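Hovland's Pantry Swap Comes Back for a Second Season

Good news for anyone with a cupboard full of things they keep meaning to cook! The Hovland pantry swap returns in February, and this time it gets the big hall at Waltance instead of the hallway outside it. Doors open at 9:30 in the morning and the tables stay up until the last jar is gone, which last season happened well before lunch.

The idea is as simple as it ever was. Bring sealed, in-date food you won't use, put it on a table, and take home something you will. Last season 417 households came through and 2382 items changed hands, everything from split peas to a very large tin of peaches that was swapped three times in one morning. The goal now is 3000 items, and judging by the chatter in the bakery line on Plarkier Street, it looks well within reach.

Severino Marín, who started the swap with two folding tables and a borrowed cash box (never needed, everything is free), is especially happy about the new condiment corner. "People buy a bottle for one recipe and then it just sits there," he says. "Somebody three doors down is out of it and would love to have it."

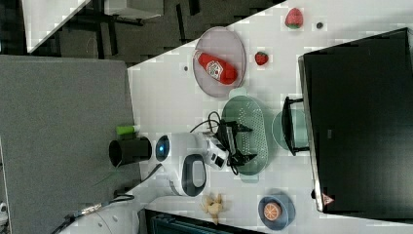
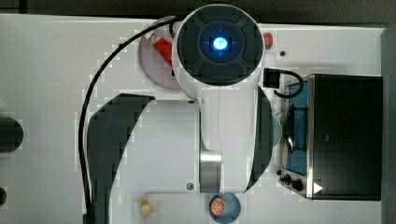
Can I bring food I cooked or canned at home?
Please keep homemade food for your own table. The swap takes store-packed food only, with the seal unbroken and the date easy to read.

There's plenty going on besides the swapping. The Virkorar choir is singing at 11, soup will be on in the side room, and a recipe board goes up by the door so you can pin a card for whatever you're giving away. Last season's chickpea stew card was copied out so often that the pencil wore down to a stub, and it's coming back in large print!

The hall holds 600 people, so there's room to bring the whole family. Bags are welcome, boxes even more so, and parking is free behind the Waltance building. If you want to drop your food off early, the side entrance will be open from 5 to 7 the evening before.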